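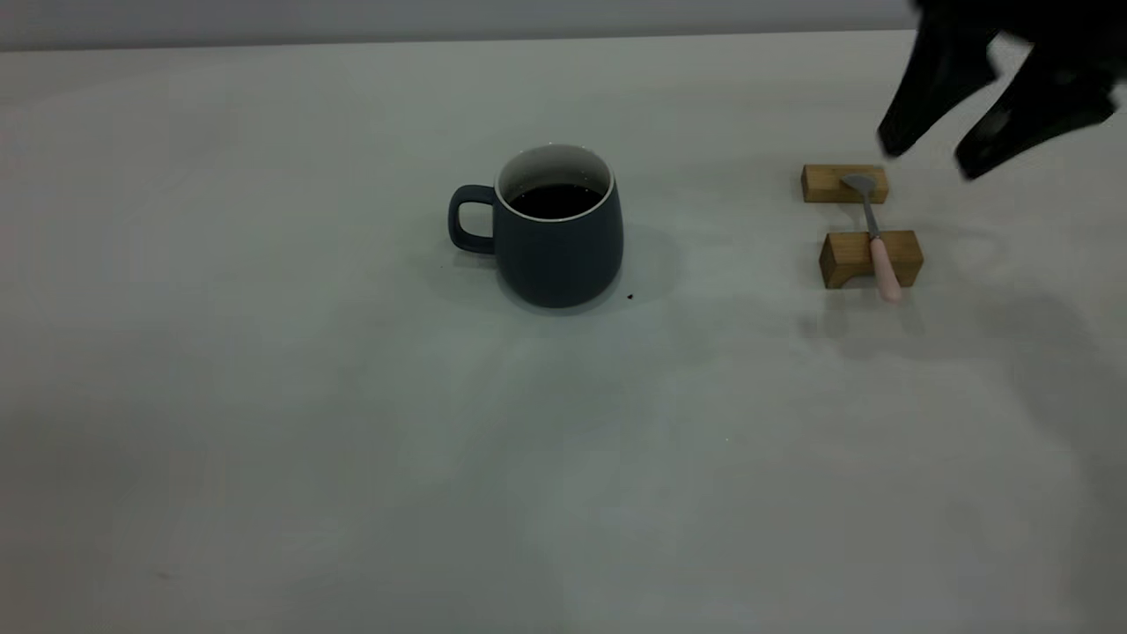

A dark slate-blue mug with a white-glazed rim, with two small wooden blocks on the table to its right.

The Weight of an Ordinary Mug

Jul 2, 2020

Few household objects are handled as often, or considered as seldom, as the mug. It is lifted before breakfast, carried from room to room, set down on desks and windowsills, washed, and put away. Most households own more of them than they need and use the same two or three. When the Korkness Museum of Household Craft began collecting material for its gallery of drinking vessels, the curators expected to receive showpieces. Most of what arrived had been in daily use until the week it was mailed.

The collection now holds 242 mugs, of which 68 will be on view when the gallery opens next February. The remainder are kept in drawers at the museum's study room in Korkness, where visitors may handle them by appointment. The study room has become the more popular of the two projects, and requests for it have shaped a good deal of what follows.

Form comes first in the museum's catalog. A straight-sided mug stacks well and is simple to wash. A mug that swells toward the base and narrows at the mouth sits low and steady, and its smaller opening exposes less of the drink to the air. Potters in the Tukotus valley have favored this second shape for several generations, and the workshops there still describe it by a local word that means "settled." Its disadvantage is practical. A hand with a sponge does not always reach the widest part of the inside, and older examples often show a brown ring at that level.

Handles receive a longer chapter. Museum staff sorted the collection by the number of fingers each handle would comfortably admit and found that the category says more about how a mug is used than its capacity does. A rounded ear admits two fingers and leaves the rest to brace against the wall of the cup. A loop with squarer corners gives the fingers a flat run and keeps the knuckles a little farther from the hot clay. Handles of this kind are more difficult to attach. The clay must be bent at two points without cracking, and the joints must dry at the same pace as the body. The Gurkis pottery, whose kiln records were deposited with the museum last year, listed 1173 mugs fired in a single season and 43 rejected. The greater part of the rejected pieces had failed at the upper joint of the handle.

Color is a matter of habit as much as taste. Dark matte exteriors, in slate, charcoal, and deep blue, have become common on kitchen shelves, and they are often paired with a glossy white interior. The arrangement has a sound basis. A white lining shows the drink clearly, whether it is black coffee or weak tea, and it shows the person washing up what remains to be removed. A matte exterior offers a drier grip than a gloss one, although it is less forgiving of metal spoons and crowded dishwashers. Gray marks on a dark matte surface are frequently deposits of metal and can often be lifted with a mild cleaning paste and a soft cloth. The museum advises testing the base first.

The rim deserves a separate note. On many two-color mugs the white glaze is carried over the lip, so that the mouth meets a smooth surface. The line at which the two finishes meet is a fair test of the maker's care. On hand-dipped pieces it wanders slightly, and the catalog does not treat this as a fault.

A section of the gallery will be given to the surfaces on which mugs are placed. Pale tabletops have been fashionable for some years and are unkind to coffee. A drop left beside the cup dries into a small dark spot, and a wet base leaves a circle. The museum's conservators recommend wiping at once with a damp cloth and drying afterward, and they caution against abrasive pads on any smooth finish, however stubborn the mark.

Wood has long been the companion material. The collection includes coasters, trivets, spoon rests, and a number of small blocks whose original purpose is not recorded. Several came from a box of offcuts donated by the Matsuda joinery, which for many years gave such pieces to its customers without charge. Some are plain rectangles. Others have an arch or notch cut from one side and have been used, according to the donors, as spoon rests, card holders, doorstops, and toys. Light woods with a clear grain are the most numerous. The catalog lists them simply as "blocks, various," and the curators have decided to leave the entry as it stands.

Donors were asked to supply a short written statement with each mug. Many wrote at length about where it had been bought. A smaller number wrote about where it was kept, and these statements have proved the more useful. A mug stored on a hook wears at the inside of the handle. One kept at the back of a shelf is usually the largest in the house, and one kept beside the sink is generally the favorite. Wear on the foot, where unglazed clay meets the table, is recorded for every item, as is any staining inside.

The museum continues to accept mugs for the study room, with or without chips. Pieces should be washed, dried completely, and wrapped one at a time, with the handle padded separately. Statements may be handwritten. Items that cannot be added to the collection will be returned to their owners at the museum's expense, and those awaiting a decision are stored in the order in which they were received.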